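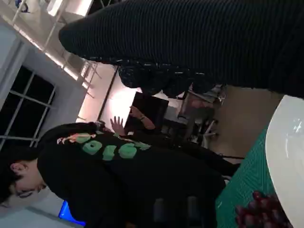

Shanthi Sarkar
Recovering meal planner, occasional blogger

Bivside > Posts > Food and Money

I Tried the Snacking Budget and I Have Questions

Posted in February by Shanthi Sarkar

A friend sent me the Grareo plan with three exclamation marks, so I should have known. Grareo is one of those subscription meal planners. You pay 9 dollars a month, it asks you how many people are in your house, and then it tells you that your grocery bill is high because you snack wrong. Its big idea this winter is the "snacking budget." You swap chips, crackers and granola bars for fresh fruit, and by the end of the month you are supposed to be 49 dollars richer.

I would love 49 dollars. I did the month. I kept the receipts in a coffee can and went through them at the kitchen table at 11 p.m., when I should have been in bed.

My first problem is with the price they use. The app has grapes at a number I have not seen in my store since I moved here. Maybe they are that cheap in June, somewhere near a vineyard. In February a bag of red grapes costs me more than two boxes of crackers, and the crackers will still be fine in April. There is a place in the app to correct the price, and I did correct it, and it went back to the old one the next morning. I wrote to support. They thanked me for being part of the Grareo family. 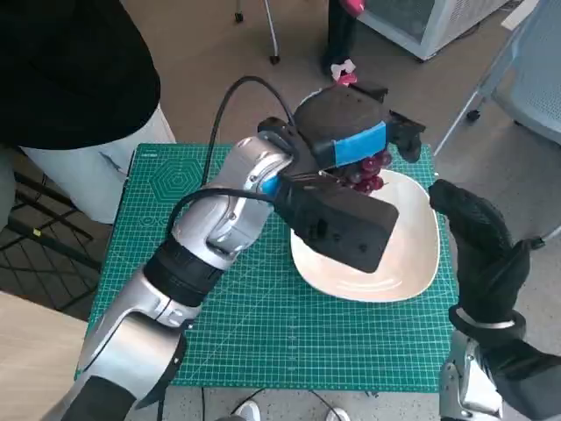
Red grapes, held above a plate.

My second problem is waste, which the plan doesn't mention at all. Fruit goes bad! Anyone who has owned a fruit drawer knows this. I threw out half a bag of grapes the second week and a whole box of berries the week after that, and none of it showed up in my "savings so far," which kept climbing like I was some kind of genius. If you count food as saved money the minute you buy it, sure, everyone is saving.

Then there are the add-ons. The plan works best, it says, with a Sernora produce keeper, a plastic box with a vent in the lid for 48 dollars. Do the subtraction. I bought one anyway (I know, I know) and put half the grapes in it and left the other half in the bag they came in. After five days I couldn't tell you which was which. My husband guessed wrong. I would not call that a scientific study, but neither is whatever they're quoting on the box.

To be fair, I ate more fruit. I liked that part. Frozen grapes after dinner are very good and I am going to keep doing it. But I'd have paid for grapes without a subscription telling me to, and the people in my house ate the grapes and then went looking for the chips.
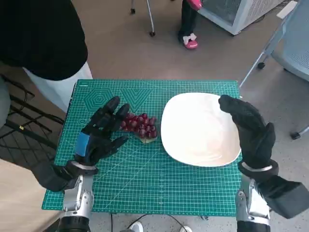 What the Receipts Say

My total for the month was 160 dollars on snacks of every kind, fruit included, box not included. The month before, it was less. I checked it twice and then had my husband check it, and he got the same answer and went back to his show.

The comments under the plan are full of people who say it changed their lives, and maybe it did. A lot of them joined the same week and a lot of them say "game changer." I'd like to see one receipt.

I canceled, and that took four screens and a survey. Next I'm going to try the very dull method from my old Šimko cookbook, where you write down what you threw away and then buy less of it. I'll post the list in the spring if I stick with it.

Contact | Copyright Shanthi Sarkar | Back to top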